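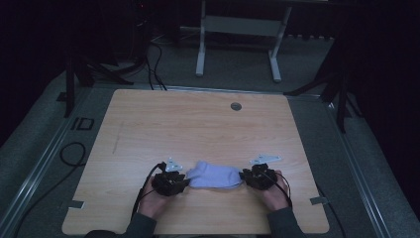
A light blue sock held between two hand-held grippers at the Drelel table.

Sock handling moves forward at Altico

June 7, 2022

The Drelel project has finished its first full round of sock demonstrations, and Viola Santoro presented the numbers to the group. In total 2,597 demonstrations were recorded with the hand-held grippers, one in each hand. After cleaning, 1,808 remained for training. Most of the removed ones had a problem with timing between left and right.

The question was simple: does the policy learn better when the person stretches the sock before folding it? Viola trained one policy on the complete set and another on the 1,490 demonstrations which include a clear stretch. The smaller set gave the better folds -- also on socks that the policy did not see in training. Thin ankle socks are still difficult, and both policies often lose the heel side.

Maysoun Dabbas is now checking if the same effect appears with small towels. She asks that everyone who records keeps the stretch for 2 full seconds, so the labels are easier to place. A longer report will follow in September.

We use cookies to improve your experience on this site. Accept | Manage settings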